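Night boat to Farno: reclining seat or cabin?

Forum index > Ferries and short crossings > Northern routes

mudlark_minor wrote:
Doing the overnight from Boralport in December, first time on this route. Drirura want £81 extra for a cabin, on top of a fare I already resent. I am thinking of taking the recliner and being brave. Before anyone asks, yes, I have a bad back, and no, I haven't learned anything from it.

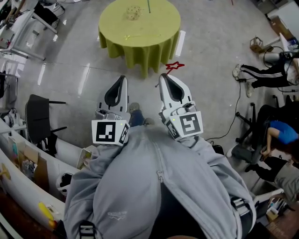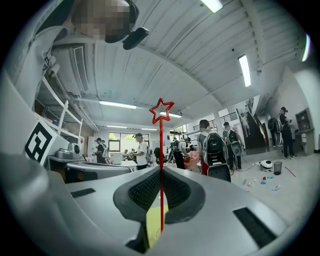

My question is mostly about warmth, then sleep, then whether the food is worth staying up for. Everything I've read about the recliner lounge says it is either a fridge or a greenhouse, depending on who was nearest the vent, so I want to pack one small bag and still be able to put things on and take them off without waking a row of strangers. My current thinking is a light grey zip-up hoodie like the one in the first picture, on the grounds that a full zip down the front can be undone lying down and a jumper can't. A jumper in the dark means an elbow in somebody's ear. Does that hold up, or do I need a proper coat in there as well? And has anyone managed sleep in those seats that they would describe as sleep?

thermos_and_regret wrote:
I've done that crossing in the lounge four times and slept once, and the once was flu.

The seats recline to the angle of a dentist's chair whose dentist has lost interest. The lounge is cold until midnight, then they shut the deck doors and it's like being inside a loaf. So yes, a zip. Take a coat too, but take it as a blanket. If you wear it you have nothing to put over your knees.

Pay for the cabin.

quaylight wrote:
Disagree. £81 is a decent dinner and most of a night in a guest house in Farno, where the beds stay still. The cabins on that boat are inside ones on the lower deck and you can hear the car alarms going off underneath you all night. I had 251 last winter and the car below it was very upset about something until well after four.

In the lounge at least everyone suffers together. Go for the back row, against the wall. You can recline as far as you like with no one behind to sigh at you.

thermos_and_regret wrote:
The back row is next to the toilets.

quaylight wrote:
Handy, then.

bilgewater_betty wrote:
Long-time passenger, strong views on knitwear. I would not take a hoodie. The hood bunches up behind your neck the minute you lean back and you spend the night with your chin on your chest. A plain cardigan does everything a zip does, buttons don't dig into you when you roll over, and it looks respectable at breakfast.

Also, light grey? On a ferry? With soup?

mudlark_minor wrote:
Counterpoint, the bunched-up hood is a pillow and I was counting on it. I take the point about the soup. Is the soup good enough to be a threat?

bilgewater_betty wrote:
It is tomato and it comes in a wide bowl, on a moving ship. You work it out.

halfpast_tide wrote:
Rolled hood as a pillow works if you fold it sideways and lean on the window side. It doesn't work if you sit on the aisle. I did it in the summer and woke up with a drawstring printed on my cheek, and had to speak to a passport officer like that.

On food: the cafeteria closes at ten and reopens at half past five, and they make an announcement about both, in case you had dropped off. Eat before you board. Cárdenas, the café opposite the Boralport terminal, does a potato omelette the thickness of a phone book and stays open until the foot passengers have gone over. It is 200 metres from the check-in desk. Do not be tempted by the vending machine in the terminal itself, which took my money and gave me the sound of something falling.

gangway_grump wrote:
Nobody has mentioned the bus yet and it matters more than the cardigans. If you're a foot passenger, the boat gets in early and the 701 into Farno doesn't wait for it. It goes from the top of the ramp, on the far side of the lorry park, and it leaves when the driver feels he has done his bit. Lounge people are first at the door as they are already dressed and already miserable. Cabin people come up ten minutes later with wet hair and watch it go round the corner. The next one is an hour after.

So the lounge wins on transport grounds. I realise this is a grim argument.

thermos_and_regret wrote:
Or you could set an alarm in your cabin, like a cabin person with a watch.

gangway_grump wrote:
I've seen those people. They also miss it.

quaylight wrote:
Going back to clothes for a second, the coat question depends on whether you mean to go out on deck. If you do, and you should at least once, the wind will go straight through any hoodie, zipped or not. I wear a thin waterproof over mine and put the waterproof in its own little bag for under my knees later. Thick socks as well. The floor of that lounge is colder than the air in it, I have no idea how they've arranged that.

bilgewater_betty wrote:
Socks I agree with. Mark the day.

I would still like it noted that a cardigan has pockets.

halfpast_tide wrote:
So does a hoodie.

bilgewater_betty wrote:
Pockets at a sensible height. Things fall out of hoodie pockets the minute you recline. I have found other people's earplugs, a key to a shed and half a flapjack down the side of those seats, and I did not lose any of them out of a cardigan.

mudlark_minor wrote:
Was it good flapjack?

bilgewater_betty wrote:
I am not going to dignify that.

It was fine.

dry_dock_dave_not_dave wrote:
Can I put in a word for the third option, which is the floor. Plenty of regulars take a camping mat and go behind the last row. The crew know and step over you. You're flat, so it's better for a bad back than the recliner, and nobody can put their seat down into your lap. You do get the vibration through your teeth. Drirura's own conditions say bedding isn't allowed in the lounge, but a mat rolled up small is luggage until about eleven at night.

thermos_and_regret wrote:
A man with a bad back should not be taking floor advice from this thread.

mudlark_minor wrote:
A woman with a bad back is considering it quite seriously.

thermos_and_regret wrote:
My apologies. The advice stands though. Cabin.

mudlark_minor wrote:
Right, update. I went to book the lounge seat and the site had the back row gone already, all of it, presumably to people who read this forum. I've taken one on the window side two rows forward. Packing the zip-up, the thin waterproof, two pairs of socks and a camping mat I'm calling luggage. Omelette first. I'll stand by the door from five like a dog that has heard the lead.

If I see anyone at breakfast in a cardigan I will nod.

bilgewater_betty wrote:
Navy blue, brown buttons. I'll be on the sailing after yours, so you'll be nodding at somebody else. Check down the side of your seat for a glove.

gangway_grump wrote:
Top of the ramp, turn left, not right. Right is the fish lorries.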